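Grellton Home Storage
Bins and Trays > Open Bins > Dillo

Dillo Open Bin

An open plastic bin for snacks, small toys, craft supplies and other things that end up on the table. Rectangular, rounded corners, no lid. You can see what's in it from the side.

Colors: Clear, Gray
Sold: singly or in sets of four
Availability: in stock, ships from Trerkureck

Overview

The Dillo is the plainest bin we sell. It has four walls, a flat floor and a thick rim that you can get your fingers under. It doesn't fold and it doesn't have compartments. Most of our customers buy it for a shelf or a pantry and then use it on a table, so the current version was drawn up with tables in mind. The floor is flat right out to where the corners begin to curve, and a box or a can can lie down in it without rocking on a seam. 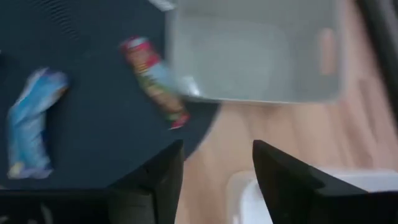 Gray is the color to pick if the bin will stay out in the room. It hides light scratches better than Clear and looks less like kitchenware. It's still see-through enough to find things. With the bin empty, as it is next to the snack can and the light-blue bag, the color of a wood floor comes through the plastic. A printed package will show its general colors through the wall, but you won't be able to read small type through it. If you need to read labels from the side, order Clear.

Clear isn't glass-clear either. The walls have a light frost, which keeps fingerprints from showing and takes the glare off under kitchen lights.

Sizes and weight

Length, outside: 400 mm
Weight, empty: 600 g
Rim: rolled, all four sides
Corners: rounded
Lid: none, and none available for this bin
Material: polypropylene
Colors: Clear, Gray

Measure your shelf from front to back before ordering. The outside length includes the rim, and the rim is the widest part. Leave 60 mm of open space above the bin if you plan to reach in without pulling it off the shelf.

Filling it

Put heavy items in first and keep them near the middle. Snack cans can go in lying down, side by side, with bags laid over them. Bags that are put in first tend to get crushed, and then they slide up the wall when you add anything else. Open bags should be clipped. The Dillo has no lid and won't keep food fresh.

For small parts such as blocks, markers or game pieces, fill to just under the rim and stop. The bin will hold more if you heap it, but the heap comes off the first time someone carries it.

One bin per kind of thing works well in a house with children. Iddrisu Abugri, who designed the Dillo, keeps four of them in his own family room and asked for the labels described further down after trying tape and finding that it peeled.
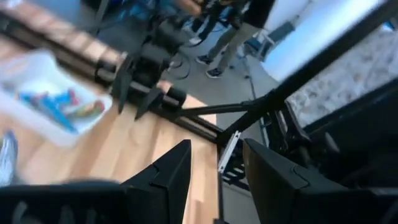

Photo: Gitau Rweyemamu / Grellton

Small objects don't need to be emptied out to be found. In the clear bin on the wood tabletop, the blue, green, yellow and red pieces at the bottom show up well enough from outside to tell what color they are. Customers sorting by color have told us they do it by looking through the wall and only reach in once.

On a table

Set the whole base of the bin on the tabletop. On a round table this takes a little more room than you might expect, as a straight-sided bin leaves its corners close to the curve. If a corner hangs over, move the bin toward the center before you start loading it. The base is smooth and will slide on a finished surface when pushed. Customers who want it to stay put can add the Nyaga grip dots, sold separately, one under each corner. The dots come off with warm water and leave no mark on the plastic. Please test them on an oiled wood surface first, in a place that doesn't show.

The Dillo can be picked up with one hand by the rim when it is lightly filled. Use two hands for cans or jars, one on each short side.

Stacking and storing

Empty bins nest inside each other. Don't press them together hard. If two bins stick, run warm water over the outer one for a minute and twist gently at the corners.

Filled bins should not be stacked. Without a lid the upper bin rests on whatever is in the lower one, and the lower walls will bow.

Cleaning

Wash by hand in warm water with dish soap, or on the top rack of the dishwasher. Skip the heated dry. Use a soft cloth on the Clear version, because scouring pads leave rings in the frost that won't come out. Crumbs collect in the curve where the floor meets the wall, and an old toothbrush gets them out faster than a sponge.

Oil from chips and crackers can leave a film. Wipe it out with a paper towel before washing. Tomato sauce and curry may stain Clear permanently. We don't replace stained bins.

Changes in the current version

Bins made since November have a thicker rim and a flatter floor. The length hasn't changed, and old and new bins can share a shelf, but they don't nest well together. To tell which one you have, turn it over. The current version has the Grellton name molded into the base, and the earlier one has it on a sticker.

We read all 2,286 customer surveys that came back on the earlier bin. The rim was the most common complaint, mainly that it was thin enough to dig into the fingers when the bin was full. A request for handles came next. We tried cutouts in the short sides and dropped them after small pieces kept falling through.

What's in the box

Single: one bin, one label strip, one care card.
Set of four: four bins in one color, four label strips, one care card. Mixed sets aren't offered. To get both colors, order singles.

The label strips clip over the rim and take pencil or marker. Extra strips are listed under Parts.

Returns

Unused bins can be sent back in the original carton. Bins that arrive cracked are replaced at no charge. Send a picture of the crack and of the carton to customer service, and keep the carton until you hear from us.

Related items

Nyaga grip dots
Dillo label strips
Trerkureck shelf liner, cut to length

Page updated February 21, 2024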